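Sturnden Teaching Rooms – Room 4 closing check
Checked by: Kimie Hoshino, 29 December 2023

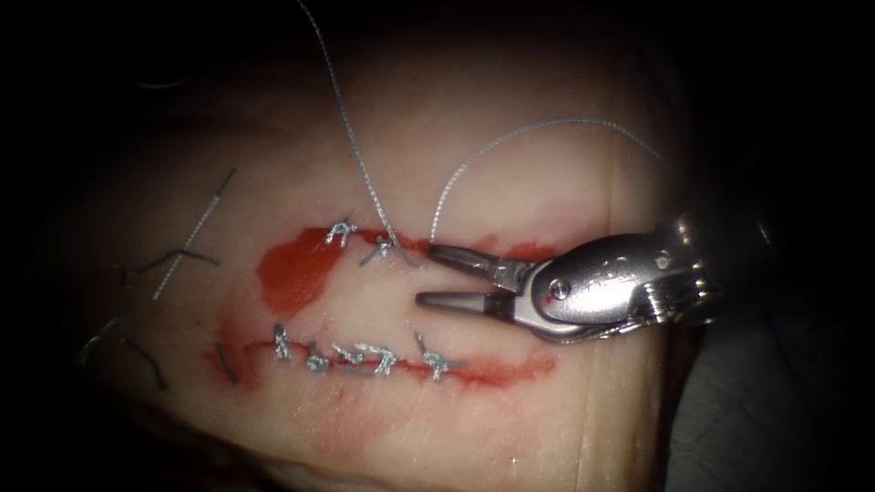
Sharps box: under the fill line. OK.
Eye wash station: tested 2 minutes, water is clear. OK.
Fire door: closes slowly, same as in November. Please Lawal Onyeka, look at the hinge.
Fridge log: one morning reading is missing – I asked Natnael Tufa to write it in if he has it.
Floor drain: cover is loose. Not OK, tape put on for now.
First aid kit: gloves size M finished, 28 plasters left.
Key 528 returned to the desk.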